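Newsletter, Aug 7, 2025
Robot corner: the Ornport club and the tidy-up machine

Readers with long memories will recall that I was not kind about last year's effort from the Brirnura Robotics Club. The line-following buggy followed its line very nicely until someone opened the hall door and let the sun in, and then it followed the skirting board. So when the club wrote in to say that the summer project was a robot arm that would clear a table by itself, I asked if I could come along and sit at the back for a couple of evenings. They said yes, which was decent of them.

The project is called Vidal. It is meant for the student round of the Stuvov Challenge, where teams are given a table of ordinary household things and the arm has to put each one where it belongs. Plates go with plates, stationery in a tray, rubbish in the bin. No team is told beforehand what will be on the table. Marks are taken off for anything dropped, squashed or left behind, and there is a time limit, though the rules give more room on that than I expected.

The club's approach is to learn from people. Members sit at the table wearing a small camera on the chest and clear it by hand, over and over, and the recordings are used to train the arm. By the end of July they had 584 of these clearings saved, and they want 1000 before they stop. I asked where the figure of 1000 came from. I was told that it was a good round number. I wrote that down.

My first doubt is about the camera. A person's chest is not where the arm's own camera sits, and a person has two hands, ten fingers and a lifetime of picking up cups. The arm has one gripper with two flat pads. The students say the software takes account of this, and I was shown a graph going down, which in this line of work is the direction you want. I would still like to see the graph and the crockery in the same room. When I went on the first evening the arm was given a single mug and put it down perfectly well, and it did the same with the next. The third go ended with a long pause and somebody pressing the stop button.

My second doubt is about practice tables in general. It is very easy to lay out things the machine is good at. A wooden block is a fine thing to pick up and tells you next to nothing, and I have sat through enough school demonstrations with wooden blocks in them to last me. I said so, perhaps at greater length than I needed to.

To be fair to the club, they had got there before me. The rule since the middle of July is that whoever sets up the table has to bring things from home that have nothing to do with each other, and at least one of them has to be awkward. A toothpaste box is easy, all flat sides. A bowl sitting on a plate with a cup inside it is a different job altogether, as you have to decide whether it is one thing or three. I heard an argument on this point that went on for longer than the tea break and was not settled.
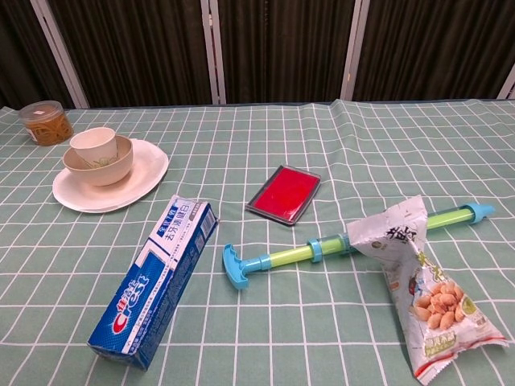 Crumpled foil is the one I would bet against. A peanut bag has no proper shape, it shines, and if it is leaning over something else the arm has to work out which bit is bag and which bit is the toy water gun. People do this without thinking, and so the recordings don't really explain how it is done. The older students know this. The younger ones reckon that more recordings will fix it, and they may be right, but it is an expensive way of finding out if they aren't.

There is also the cloth. Practice so far has been on a pale green one with a white grid, and I asked what happens on a bare table, or a stripy one. Silence, and then somebody made a note. The Stuvov rules don't promise a cloth of any kind. I gather a second table covering has now been added to the shopping list, and I am told it is quite ugly — all the better.

What I can say for them is that they write down the failures. There is an exercise book by the door with nearly 132 lines in it, each one a go that went wrong with a few words on why, and some of it is very frank ("let go too early", "went for the shadow", "no idea"). Last year there was no book. I found it more convincing than the graph.

The club meets on Thursdays at Ornport in the upstairs room, from half past six, and is still short of people to do clearings. No experience is needed and you can bring your own objects. Nothing sharp, nothing wet, and please no more wooden blocks. An open evening will follow once the arm has been trained on the full set, and I have asked for a seat near the front.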